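News > Music > New releases

I've had some lovely news in my inbox this morning: Aurel Bucur is finally putting out a second solo piano record! It's called Pellport, it's out in November on the Omby label, and it has 14 pieces on it, most of them very short.

He recorded the lot over two nights on an old upright (the soft pedal creaks, and he's left that in). I've had the opening track, Morris, on repeat since breakfast and I still can't hum it.

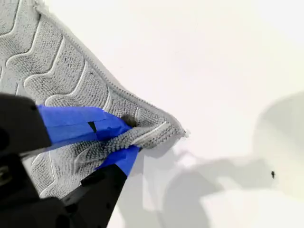

Petrică Anghel wrote in to say the first album was far too quiet to play in the car, and he's hoping for something with a bit more left hand this time. I think he'll be pleased, at least with side two.

Wiroj Rungrueang plays cello on three of the tracks, and he's wonderful on the long one that closes the record.
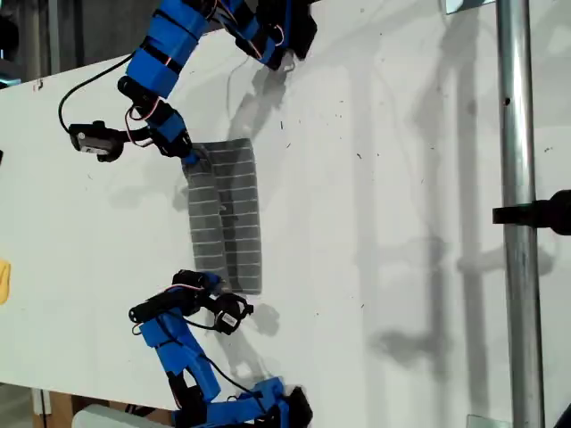

The vinyl is limited to 181 copies, so I'd be quick if you want one. The download comes out the same day.

Contact us | © 2020 Pilell Music News | Back to top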